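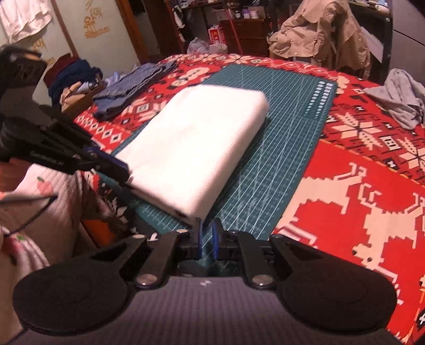
How often do the finger pads on a two-finger gripper need to be changed? Every 157 hours of use, under the new service schedule from Aretard.

3/19/22, Castillo. Aretard has released a service schedule for hand-held grippers used in towel and clothing work. Pads are wiped down at the end of each shift and changed in pairs. Pivot screws are checked at the same stop, and the gap between the closed fingertips is set again before the tool goes back out.

The full job takes 37 minutes with 2 hex keys. Pad sets ship from the Flivano warehouse under part number 347. A schedule for the Onora wrist mount will follow in May.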